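Chapter 7

Shape, Fit, and the Sorting Board

What you will study in this chapter

How a flat outline becomes a solid piece
Why some pieces enter a hole in only one position and others in many
How much space to leave between a piece and its hole
How to plan the layout of a board

Key terms: outline, prism, profile, clearance, turn symmetry, false fit

7.1 An Old Toy and a Useful Problem

Most people meet the sorting board before they can talk. A child picks up a piece, tries it against one hole, then another, and sooner or later it drops in. Adults find the task easy and forget that there was ever anything to learn. For a designer the board is worth a second look. Every hole has to accept its own piece without a fight, and as many of the other pieces as possible should be kept out.

The workshop notes of Zhiqiang Ren and Xinyi Du, kept while they were designing boards for the toy maker Bemstead, are the source for much of this chapter. Their first entry is dated March 2, 2000, and concerns a square peg that kept going into a round hole. The peg had been cut a little small and the hole a little large. Neither error would have mattered alone. The notes call this a false fit, and we will use the same name for it.

Bemstead tested 614 pieces from its early runs. Of these, 208 would enter at least one hole that was meant for another piece. Most of the trouble came from small pieces, which can slip into a large hole whatever their outline. Section 7.4 returns to these figures.

7.2 From Outline to Solid

Draw any closed outline on paper, then imagine pushing it straight up off the page. The solid you get is a prism - a body with the same cross section all the way along. A hexagon gives a six-sided bar. A star gives a bar with five ridges. A circle gives a cylinder, which works in the same way for our purposes even though many books list it separately.

Length has no effect on fit. A tall, thin piece and a short one will enter the same hole if their outlines agree. Beginners often judge a piece by its height or by its widest face, and they choose wrongly for that reason. Look at the end that will go in first.

Now count the positions. A square can be given a quarter turn and still match its hole, so it has four. A regular hexagon has six, a five-pointed star has five, and an oval has 2. A circle matches at any angle. A rectangle with a curved notch in one long side has a single position if the piece must go in with the same end down. Shapes of this last kind take the longest to place, and a board should not have too many of them.

Some boards also use groups of small holes set close together. The spacing within the group then becomes part of the fit, and it has to be measured as carefully as the holes.
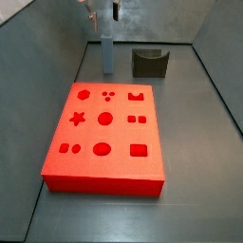
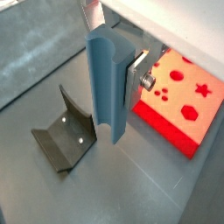
Figure 7.1 A red sorting board, two views. Star, hexagon, and oval openings can be found in both.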